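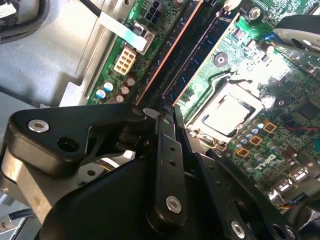 How to Strip an Old Desktop PC for Parts and Recycling

Filed under: Repair and Reuse
Last updated 23 Jun 2022

A retired office desktop is worth taking apart before it goes anywhere. The memory and the processor can usually go into another machine, the drive needs to be dealt with separately for privacy, and sorted parts are easier to pass on than a whole tower. This guide covers the usual office type with a socketed processor and standard memory slots. Very small desktops and all-in-ones use laptop parts and come apart in a different order.

Read the whole page once before starting. The first computer will take most of an evening. After a few of them, the job gets short.

What you need

A Phillips screwdriver, size 2, with a long shaft
A smaller Phillips for drive screws
Needle-nose pliers
A plastic spudger or an old library card
Anti-static wrist strap with a clip
Anti-static bags for the memory and boards
A hard plastic tray or clamshell for the processor
Isopropyl alcohol and coffee filters or lint-free wipes
Small cups or a divided tray for screws
Masking tape and a marker

We use the Kowalczyk divided tray, but a muffin pan does the same job. Magnetic mats are fine for screws. Keep hard drives off them.

Before you open it

If the computer still starts, start it. Go into the setup screen and write down the processor model, the amount of memory and the firmware version. This takes two minutes and saves you from reading tiny print later. If there is a setup password, ask the previous owner for it now. Clearing it afterward is possible on many boards, but the method varies.

Copy off anything that needs to be kept. If the disk is encrypted, make sure the copy opens on another computer before going further.

Shut down fully. Do not use sleep. Switch off the power supply if it has a switch, unplug the cord, then hold the power button in for several seconds to drain what is left. Unplug everything else from the back.

Put the case on its side on a firm table with the removable panel facing up. A towel under it will keep the table from getting scratched. Do not work on carpet.

Opening the case

Most office cases have either a latch on the side or thumbscrews at the back. Slide the panel toward the rear a little and lift. If it will not move, look for a padlock loop or a lock cylinder. A stuck panel usually wants a push in the right direction and does not need prying.

Clip the wrist strap to bare metal on the case. Painted metal does not work well, so use the inside edge or a screw head.

Take a photo of the inside with your phone before touching a cable. Take another after each stage if you expect to put the machine back together.

Dust

Take the case outside if it is dirty. Short bursts of compressed air, can held upright. Hold the fan blades still with a finger so they do not spin up. A soft paintbrush gets the fins of the heatsink. Do not use a household vacuum inside the case.

Drive first

Remove the data cable and the power cable from the drive by pulling on the plugs, not the wires. Some data cables have a small metal latch that has to be pressed. Slide the drive out of its caddy or take out its screws, and put a strip of tape on it with the name of the computer it came from.

Drives do not go in the general parts box. Ours go straight into the locked bin and are wiped or destroyed before anything else happens to them. Check for a second drive. Newer office boards may have a small flat one screwed directly to the motherboard, and it is easily missed.

Memory

Memory slots have a clip at one or both ends. Press the clip outward and the stick lifts at that end. If there is a clip at only one end, tilt the stick up from there and draw it out of the other side. Hold it by the short edges and keep your fingers off the gold contacts.

Read the label and sort by type. DDR3 and DDR4 are keyed differently and will not fit each other's slots. Put each stick in its own bag. Do not stack bare sticks in a drawer.

Unused slots often collect lint. If the board is going to be used again, clear them with air. Do not run anything metal along the contacts.

Expansion cards and optical drive

Remove any cards from their slots. There is usually a blue or black retaining bar at the back of the case that swings open, or one screw per card. A graphics card may have a latch at the inner end of the slot. Push that down before pulling.

The optical drive slides forward after a latch is released. Even an unwanted one is worth pulling out at this point, to make room for your hands.

Heatsink and fan

Unplug the fan from the board first. On many office computers the heatsink is held by four captive screws, which stay in the heatsink when loosened. Go around in a cross pattern and give each a couple of turns at a time until all of them are free.

Old thermal paste can hold tight. Twist the heatsink gently left and right until it lets go, then lift straight up. If it will not twist, put the board back on power for a few minutes with the fan connected so it warms up, unplug again, and retry. Pulling hard on a cold heatsink can bring the processor up with it, and on sockets where the processor has pins that is how pins get bent.

Wipe the paste off the heatsink base and the top of the processor with a little alcohol. The metal lid should come up bright. Old gray paste around the edge can be lifted with the corner of a plastic card.

Processor

The next part depends on the socket.

For a socket with a metal frame and a side lever: push the lever down and slightly out to clear its hook, then raise it all the way. The frame lifts with it or can be lifted by hand. Pick up the processor by its edges, straight up, without dragging. The fine contacts are in the socket on this kind, and they bend at a touch. If the board will be reused, fit a plastic socket cover at once. We save every cover that comes in.

For a socket where the processor has pins underneath: raise the lever and lift. There should be no resistance.

Note which corner carries the small triangle, put the processor in its tray, close the tray, and write the model on tape on the outside. The model is printed on the metal lid. Tilt it under a lamp if it is hard to read.

Cables

With the large parts out, unplug the rest from the board. The wide power plug has a clip in the middle of its long side. Squeeze the clip and rock the plug out. There is usually a smaller power plug near the processor. Front panel leads are thin and tend to be tucked along the edge of the board or under other wires. Trace each one to its end and unplug it there. If the front panel will be used again, tape a label to each plug.

On branded office machines the connectors are often not the standard ones. Keep the power supply with its own board if there is any chance of the two being reused together. We tie them with a strip of cloth and store them as a set.

Motherboard

Count nothing by memory here. Put each screw into the cup as it comes out and look along all the edges as well as the middle, as there may be one hidden under a cable. Some boards also sit on a hook or a tab and have to slide away from the rear panel before they lift.

Once the screws are out, the board should move freely. If one corner stays down, there is still a screw in it. Lift by the edges or by the empty processor cooler mounts. Do not lift by the capacitors, the small upright cans that often stand close to the processor socket. They snap off.

Take out the coin battery with a spudger and put a piece of tape over it. Batteries go in their own container. Do not put them in with metal.

Bag boards that will be tested. Boards for recycling can be stacked flat in a cardboard box.

Power supply

Four screws at the back, sometimes a latch inside. Do not open the power supply. It can hold a charge after it has been unplugged, and there is nothing inside that we reuse. It goes in the box whole, cords wrapped.

Sorting

Memory: bagged, by type and size
Processors: in trays, by socket
Boards for testing: bagged, with the computer name on tape
Boards for scrap: flat in a box, battery out
Drives: locked bin
Power supplies: whole, on the bottom shelf
Steel cases: outside rack, plastic front removed
Cables: one bin, no tying needed
Coin batteries: taped, in the lidded jar

The Plondwood bins are the right depth for boards. Keep each one under 18 pounds so it can be lifted down from the shelf safely.

Common problems

Stripped screw head. Lay a wide rubber band over it and press hard with the driver. If that fails, use pliers on the outside of the head.

Processor stuck to the heatsink. Do not pry with metal. Work dental floss between them with a sawing motion, or warm the heatsink with a hair dryer and twist.

Bent contacts in the socket. Set the board aside and mark it. Straightening is possible with a magnifier and a fine needle, but it is slow and we only do it for newer boards.

Swollen capacitors. A domed or leaking top means the board goes to scrap, even if it still starts.

Related pages: Testing Used Memory; Wiping Drives Before Reuse; Cleaning Cases and Front Panels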